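Call for participants: tidying and sorting sessions at Fleden, Nurkside

Home Tasks Study, second round

Can a machine put away your earrings? Not yet, if you ask our group. It can move a cup from one place to another place, and on a good day it can close a drawer. But a house is full of small work that people do without thinking, and for this small work the machines are still slow and clumsy. We want to know how slow and how clumsy, and in which part of the job the trouble begins. For this we need people who can do the work with their hands while we record.

Fleden is a small research company in Nurkside. We study household chores and simple shop-floor chores, and we compare how people and machines do them. In the first round we recorded 76 participants. Now we prepare the second round, and we look for new people. Some of the participants from the first round will come back too, and they are welcome to apply in the same way as everybody.

What you will do

You sit or stand at a table and do short tasks from a list. Most of them take less than two minutes, and each one is repeated several times. The tasks in this round are:

- opening and closing boxes with a hinged lid
- sorting small things into compartments and taking them out again
- folding napkins and small towels
- putting lids on food containers
- hanging keys on hooks
- packing a small order, as in the back room of a shop

For one part of the session you use your bare hands. For the other part you work with two hand-held grippers, one in each hand. With them you have two stiff fingers in place of five soft ones, and you will notice quickly how much you normally depend on your thumb. Everybody is slow with them in the first half hour. Please do not worry about this, we expect it and we need these recordings also.

Many people ask us why we spend time with such simple objects as a jewelry box. Our experience is that the simple objects give the most questions. A lid must be lifted from the correct side and guided until it rests, and it should not be dropped if it has glass in it. A compartment may be so small that the fingers of the gripper hide the place where the ring should go. A person solves this with a little push or by turning the wrist. We want to collect many such little pushes.

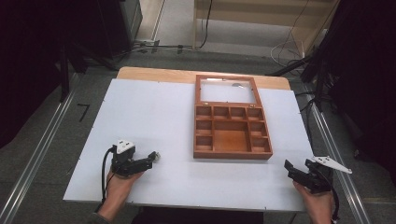

There is no right or wrong way to do a task, only a start position and an end position. Between these two you may work as you like. If you are left-handed, please stay left-handed. If you would at home put the biggest thing away first, do it in this way also with us. The session leader will not correct your style, she will only tell you if the end position is not reached or if something has fallen outside the work area.

Who can take part

You should be 18 or older and able to use both hands for light work. You need normal sight, with or without glasses. You should understand spoken and written English well enough to follow short instructions, but you do not need to speak it perfectly. Several people in our team do not speak it perfectly either.

We do not ask for any technical knowledge. We are especially interested in people who do this kind of work every day or did it before: hotel and cleaning staff, shop assistants, packers, home carers, tailors, and parents of small children. Older participants were too few in the first round, so if you are over 60, please apply.

You cannot take part if you have pain in the wrist or the shoulder at the moment, or if you had surgery on the hand in the last year. The grippers are not heavy, but after two hours you feel them.

Time and payment

One session takes three hours, with two breaks. You can choose the morning (start 9:00) or the afternoon (start 13:30). Each participant comes for four sessions, and there must be at least one free day between two sessions. The second round begins in February and we hope to finish in April.

You receive 400 dollars when all four sessions are complete. If you stop earlier, you are paid for the sessions you did, 100 dollars for each - you do not have to explain why you stop. Travel by bus or train is paid extra if you keep the ticket. Coffee, tea and something small to eat are in the kitchen.

What we record

We record your hands, your lower arms and the table, and the movement of the grippers. Sound is recorded only while you do the task. Your name is kept apart from the recordings. You may ask us to delete your recordings until four weeks after your last session. Before the first session Saodah Sumampouw will go through the consent form with you, and you can take it home to read if you prefer.

Please wear a top with sleeves that fit close or can be rolled up. Rings and bracelets should stay at home or in the locker. Long nails are no problem for the gripper part, but for the bare hands part some of the tasks will be difficult.

What happens with the results

The recordings are used by our own group and by our partner Wotine, which builds and tests arms for light packing work. In December we will publish a short report in plain language about which chores the machines can do in our tests and which ones they cannot. All participants get this report by email if they wish.

How to apply

Write to Isla Tennant, participant office, or ask for the form at the front desk, Saragih Building, room 198. Please include:

- your name and a phone number or email
- your age group (18-39, 40-59, 60 or over)
- your work now or before, in one line
- if you are right-handed or left-handed
- morning or afternoon

We answer every application within two weeks. The sessions are in room 413 of the same building. There is an elevator, and the door is wide enough for a wheelchair. The height of the table can be changed, tell us in advance if you need this.

Questions about the tasks go to Bayu Govindasamy, questions about payment to Zahira Ngui. The study is led by Sigrun Eide.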